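# Chapter 4: Bends, Hoses, and Why Water Gets Lazy

My first apartment had a sink that drained so slowly I could eat breakfast while I waited. I blamed the drain cleaner, then the building, then my roommate Anel Jacobs and her hair. Rawiri Sheehan came over from downstairs, stuck his head in the cabinet and laughed. Someone had squeezed a long hose into a tiny space, and it had folded flat at the turn. He trimmed it, eased the curve, and I had my mornings back!

I've been a bit of a hose nerd ever since (there's a drawer at home, and my family would like it gone). In this chapter we'll stick with short pieces, the kind you can hold in one hand and look straight through – or almost straight through, if there's a bend.
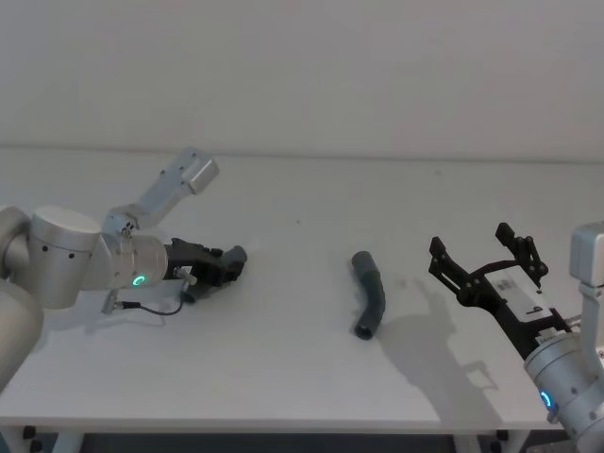
A gentle bend costs you very little. Water slides around it, rubs a bit harder against the outer wall, and comes out the other end slightly slower than it went in. Tighten that same bend and the flow starts to break away from the inner wall and swirl, and those swirls eat up energy you wanted for moving water. Tighten it further and the wall caves in, which is what happened under my sink.

Before you read on, find any bit of soft hose and bend it slowly between your hands. Watch the open ends as well as the middle. At what point does the round hole start turning into an oval? Write down your guess at the bend radius – we'll need it in Section 4.1, where we measure it properly with a ruler and a sheet of paper.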